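Home-built gripper pair, first go at the kitchen basket

Got both grippers out to the sink corner this week. Blue pads on the fingers, black linkages, everything bolted by hand. Plan is to log 30 sessions before I touch a motor.
Maham Soomro
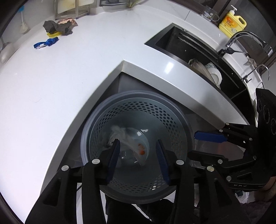
Aigars Stankevičius
Thirty sessions of what, though? You hold it, you squeeze it, your wrist does the clever part. I don't see how that carries over to an arm on a bench.

Maham Soomro
The wrist is what I want to record. Clear cup under a crumpled bag is a nasty case and I'd like to know that now.

Kütt
Clear plastic beat me in April. Soft pads didn't help, the tracking did worse than the grip. How much slop in the hinges?

Maham Soomro
Some. Haven't measured it.

Aigars Stankevičius
So measure it first. If the hinges wander, your logs are junk and you'll blame the software. I did 2000 grabs on my Plistov build before I noticed.

Stollanska
Disagree. 2000 bad grabs still taught you where it was loose. Let her run a few.

Aigars Stankevičius
They taught me to buy shoulder bolts. Could have learned that in 60 minutes.

Maham Soomro
Fine, hinges on Saturday. Still doing the basket.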